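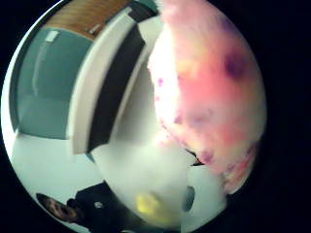
Figure 3. View from the hand-held gripper with a pink, purple-blotched object held close to the lens.

4. Can it clear a table yet?

4.1 Why I picked such a dull chore

When I tell people I work on household robots, they ask about folding shirts or cooking dinner. I get it, those are the showy ones! But the job I keep coming back to is clearing a table – pick up the things that don't belong there, put each one where it goes, and leave the rest alone. My own family does this badly every evening, so I figured it was a fair target for a machine.

Section 3 covered how the demonstrations were collected at our Seltisbridge site. We ended up with 1577 usable ones after throwing out everything with a dropped recording or a grasp I couldn't make sense of on replay. What I want to get into now is what the policy does with them, and where it falls over. I'll call the policy Lurora from here on (the name stuck early and I've given up trying to change it).

Figure 3 is worth keeping in mind for all of this. Anything soft and bulky held up near the lens takes over a huge part of the view, and the room gets squeezed into what's left. You can still make out a strip of wood grain, a teal-grey panel and a white upright, all bowed by the fisheye, but the thing in the fingers has gone blurry. So at the exact moment when the policy most needs to know what it has hold of, it has a big fuzzy patch of color to go on. A person would feel the squish and carry on. Lurora has no sense of touch at all in this version, and I think a good half of our trouble starts there.

4.2 Soft things and firm things

We split the test objects into two loose groups. The firm group had fruit, mugs, a stapler, that sort of thing. The soft group was plush toys, rolled socks and dish towels. Each group got 60 trials with the table laid out fresh every time, and a trial counted only if the object reached the correct bin and nothing else on the table got dragged, knocked or carried along for the ride.

Firm objects went pretty well. Lurora cleared 51 of the 60, and most of the misses were mugs approached from the handle side. Bananas were a nice surprise. I'd expected the curve to cause trouble, but the policy settled on grabbing them near the middle, and it held on even when the closing fingers nudged the fruit a little sideways first.

Soft objects were another story: 33 out of 60. Plush toys made up most of the failures. They have ears and feet pointing every which way, and Lurora would happily pinch an ear, lift, and find that the rest of the toy was in no hurry to follow. Sometimes the ear held and the toy made it to the bin dangling. I counted those as successes, although I wouldn't want to watch it done with a wet dishcloth.

There's a second failure that bothers me more. Once a plush toy was up off the table, the policy would now and then forget that it had finished grasping and try to grasp again, which of course opened the fingers. My best guess is that the close-up blur of a held toy looks a lot like the close-up blur of a toy about to be picked up. We tried feeding in the finger opening as an extra input and that helped, but a squashed toy lets the fingers close so far that the reading isn't much different from an empty grasp. A tougher fix is probably a longer memory, and I come back to that in Section 6.

4.3 What should stay put

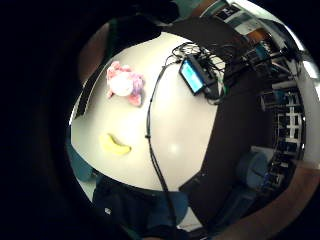 Figure 4. Round white table with a plush toy, a banana, cabling and a small device with a lit screen.

Clearing a table sounds like removing everything from it, and no real household wants that. Figure 4 shows the sort of thing I mean. The toy and the banana are fair game. The small device with the blue screen is not, and neither is the tangle of black cable it sits in, or the long cable that runs down the tabletop and over the edge. A four-year-old could be told this once. (Mine would need telling twice.)

Cables turned out to be the hardest part of the whole study. They're thin, they wander, and in a strongly curved view a straight one can look bent and a bent one can look straight. They also pass close to things that do need picking up. When the target sat well away from any cable, Lurora was as good as the numbers in 4.2 suggest. When I moved the target to within a finger's width of one, it started catching the cable under a fingertip, and then the device on the other end would come sliding over to see what was going on.

Our first remedy was the obvious one, a penalty whenever the planned fingertip path crossed a pixel labeled as cable. It made the policy timid. It hovered above the toy, backed off, came in again from the same side and hovered some more – I timed one of these at nearly 600 seconds before I lost patience and hit stop. The second remedy was plainer and worked better. We went back and recorded more demonstrations with cables close to the target, and asked people to come in from the far side with the fingers turned to run alongside the cable. The hovering mostly went away after that. Snags didn't vanish, but they got rare enough that I stopped keeping one hand on the switch.

4.4 So, can it?

For a table with firm objects and no wiring, yes, I'd let it run while I was in the next room. For a table like the one in Figure 4, I'd want to be sitting there. Speed is still poor too. A cleared object takes long enough that I could have done the whole table by hand and gone back to my coffee, and I don't see much point in hiding that behind an average.

I also don't know yet how far any of this carries over to other rooms. All of the trials above used the same gripper and lens, and Lurora has had plenty of chances to get comfortable with the furniture. Section 5 repeats the soft-object trials with Sowa, the smaller model trained on the same data, and then moves both of them to a kitchen neither one has seen.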